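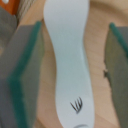 Which utensils go in the pretend table set, the real ones or the plastic ones? Both kinds, but we keep them in separate trays and write on the card which tray was used.

Aug 9, 2023, Steinbach room. Table set, second sorting.

I continued with the play food and the cutlery today. The list from December has 286 lines and many of them say only "food, small" or "spoon". This does not help when somebody has to put a set together in the morning. I am writing the lines again with the color first, then the kind of thing, then the material if I am sure of it. If I am not sure, I leave the material open and Janka can fill it in later.

The butter package gave me a problem with the list. It was under "boxes" because of its shape, but everybody looks for it under "dairy". I moved it. 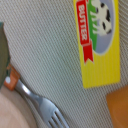 The same question came with the eggs and the small milk carton, so now all of dairy is together, and "boxes" is only for cereal and tea. The metal forks stay with the metal knives. I did not mix them with the play food in storage, only on the table when the set is in use.

The ribbed gray cloth is better than the smooth one from Volside. Light plastic pieces slide less on it when somebody touches the table. It should be shaken out before it is folded, crumbs of old tape stay between the ribs. I ordered labels from Riltley, one pack of 200, and it must be enough for the trays and the lids.

Still open: the red things. We have apples and tomatoes which are almost the same size, and in the old list they are all "fruit, red". I wanted to make one line for both and finish with it.
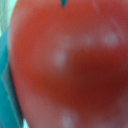

Anežka wrote in the margin that she would keep two lines, because the tomatoes belong to the salad set and without their own line they will go back with the apples every time. She also asks for a separate bag for them, the one with the zipper.

I agree with two lines. Bag 2 is free, I will write the label tomorrow and change the card for the salad set. The cups I did not start yet.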